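# Chapter 4: Rules for Grippers That Handle Food

*Draft for class use. Shamim Jadoon and Golnar Najafi*

Start with the boring part. Before a gripper goes near food, somebody has to write down what it may touch, how hard, and who signs. Most of this chapter is about that piece of paper. The math comes in Chapter 5.

**What you should be able to do by the end**

- tell a safety rule from a quality rule, and say which one wins
- write a grip limit that another person can check
- read a trial log and spot what's missing
- explain why a pass in simulation is only a pass in simulation

**Words to know:** grip limit, contact surface, release test, sign-off, trial log, stop condition

## 4.1 Two kinds of rules

Safety rules protect people. Quality rules protect the product. Students mix them up all the time, and so do companies. "Do not crush the bulb" is a quality rule. "Do not close the fingers while the guard is open" is a safety rule. When they clash, safety wins, every time, no discussion.

Example from Arkum, a packing firm that handles onions, garlic and shallots. Their first rule sheet had everything in one long list. Line 3 was about bruising. Line 4 was about hands inside the cell. Same font, same weight. Saron Hailu rewrote it on a Tuesday afternoon as 2 sheets, one red and one white. Red gets read out loud at the start of every shift. White stays in the binder by the station.

Small change. Worth copying.

## 4.2 What a grip limit has to say

"Hold gently" is not a limit. Nobody can check gently. A usable grip limit has:

1. the item, with its size range
2. the largest force allowed, in newtons, and where it's measured
3. how long the hold may last
4. what counts as damage
5. what the robot does if the limit is passed

Point 4 is where teh arguments start. Produce is uneven. Skin flakes off by itself, in the crate, on the belt, in your hand. If torn skin counts as damage, you will reject half the crop before the robot has touched it. So most good sheets ask for a look before and a look after, and only score the change.

Anikó Vida's team at Ploltness writes it like this: "Damage means any new split, dent or exposed flesh that was absent at pick." Plain. Short. The word doing the work is *new*.

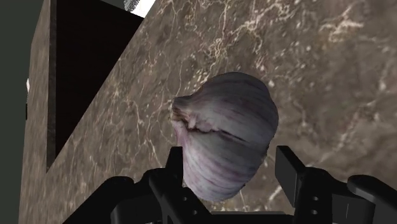 Also decide what a finished hold is. Lifted off the surface? Lifted and kept up for a set time? Carried and put down? Pick one and write it at the top of the log, before the first run. Changing it halfway through makes the early rows useless, and people do it anyway because the numbers look better.

## 4.3 Simulation first, and its limits

Common practice now is to run the job in simulation, fix the obvious trouble, then move to the real cell. Cheap, fast, no mashed vegetables. Good practice says so too, with conditions:

- Simulated and real runs go in separate logs. Never add them together.
- Write down the friction values you used and where they came from.
- Vary the shape. One perfect model repeated all day proves very little.
- Vary the pose. Items roll.
- A simulated pass never replaces a release test on hardware.

Case: Antal. Their group did 1,825 simulated picks and reported one success rate for the lot. Looked great. Then Ákos Halász went through the log and found that 106 of the runs had no end state written down at all. Not pass, not fail. Blank. They had been left out of the total without a note.

Was that cheating? Probably not, a script dropped them. But the rule is the same either way: a run with no result stays in the count and gets listed as *unknown*. You report all three figures, pass, fail, unknown. The reader decides how worried to be.

> **Check yourself.** Work out what share of the Antal runs were unknown. Would you sign off on the report with that share stated openly? Without it?

## 4.4 Who signs

The person who tuned the gripper does not sign the release test. Simple rule, broken constantly in small shops where there's only one person who knows the machine. If you are in that spot, get someone from another line to watch and sign. They don't need to understand the controller. They need to read the sheet and see if what happened matches it.

A sign-off needs a name, the software version, the finger pads fitted, and the item batch. Pads get swapped and then nobody remembers. At Priver a pad change in March went unlogged, and it took around two weeks to find out why the bruise rate had moved. Treat new pads as a new test.

Stop conditions go on the same page as the signature. Who can stop the cell, how, and who is allowed to start it agian. The last one gets forgotten most.

## Before you go on

Bring one rule sheet to the next class. From a job, a lab, a kitchen, whatever you can get hold of. Mark each line S for safety or Q for quality. Put a circle around any line you couldn't check with a ruler, a scale, a clock or your own eyes. We start section 4.5 with the circled ones.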